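The Dustpan and Brush: A Gallery for Doubters

I have never trusted a matching set. Knife blocks, towel bales, the three little tins that say tea, coffee and sugar -- somebody decided they belonged together, and it wasn't me. So when Corrado Marino asked me to put up a gallery page on the small cleaning things we keep at Flistham, I said I'd do the dustpan and brush, on the condition that I could say what I liked about them.

The claim you hear is that a dustpan and brush will see you through anything a vacuum cleaner can't be bothered with. Crumbs on a worktop, soil from a repotting, the grit that collects by a back door. I'll give you the crumbs. On soil I have my doubts, and on grit it depends entirely on the front lip of the pan. If the lip doesn't sit flat you get the line. Everyone knows the line. You sweep, you pull the pan back an inch, you sweep again, and a thinner line is waiting for you. I have read a good deal of advice about this, most of it from people selling rubber-edged dustpans, and the best answer I've found is a damp piece of kitchen paper.

Gudeta, whose catalogue runs to 359 pages and still comes through my door every January, gives two of those pages to dustpans. One is said to be good for 2,000 sweeps. Who did the sweeping? Was it the same floor? There's no note to say. Brorkley go further and offer a brush with a "memory bristle", and I would like to know what it remembers. Mine have all gone the same way, splayed out on one side from being stood on their bristles in a cupboard, which brings me to the hanging hole.

A hole in the handle is the one feature I'll defend without grumbling. Hang the brush up and the bristles last. It costs nothing, it needs a nail, and hardly anyone does it. I've been in 200 kitchens if I've been in one, and I could name you very few with a brush on a hook.

As for colour, I'm told pale handles look cleaner. They look cleaner in the shop. Give them a month under the sink.

Now for the pair themselves, out on the brown mat with the pink tray.

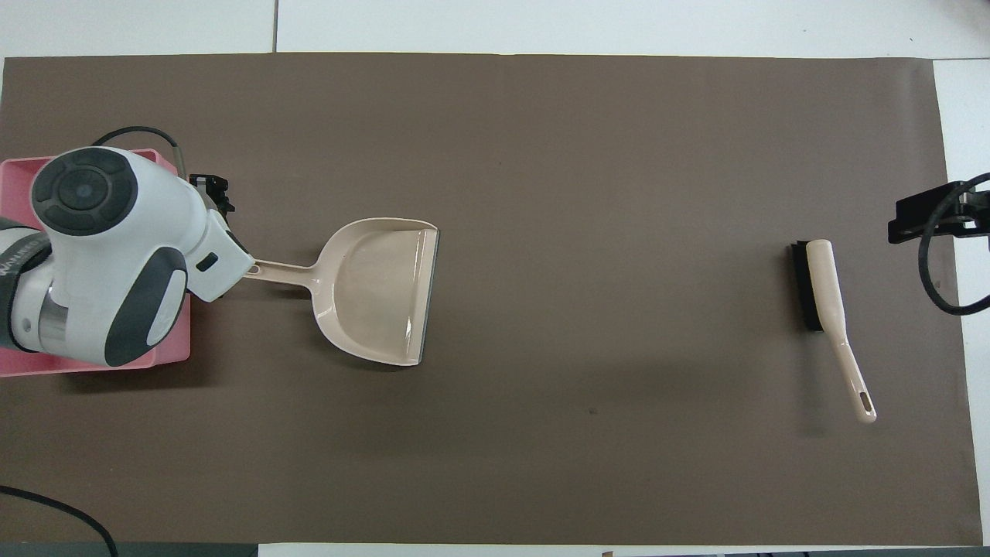

Beige handles on both, black bristles on the brush, and a hole at the end of the brush handle that I approve of.

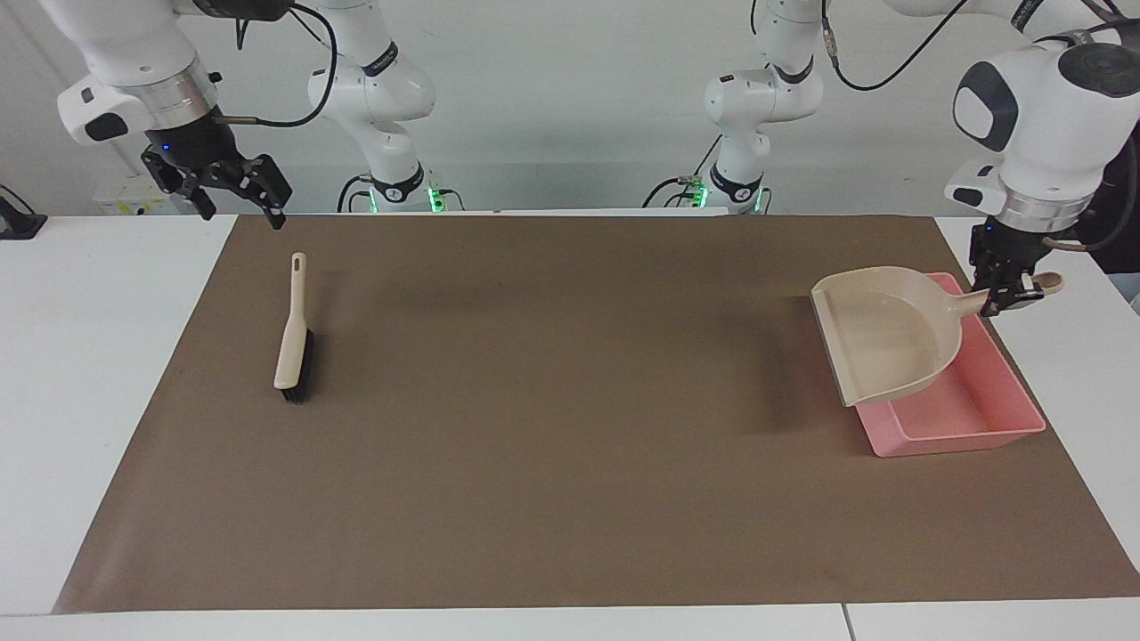

Whether a tray earns its place in any of this is a separate argument, and Corrado and I have had it more than once. He keeps his cloths and brushes in trays and says it saves hunting about. I say a tray is one more thing to wash, and that it collects fluff in the corners -- go and look at yours before you write to me. He did win me over on one point: carrying the lot from room to room is easier with something flat underneath, and less of it ends up on the stairs.

The Trornora buckets are next on my list. They are supposed to pour without dripping. I have one by the back step and a dry floor to try it on, and I'll put up the results whichever way they go.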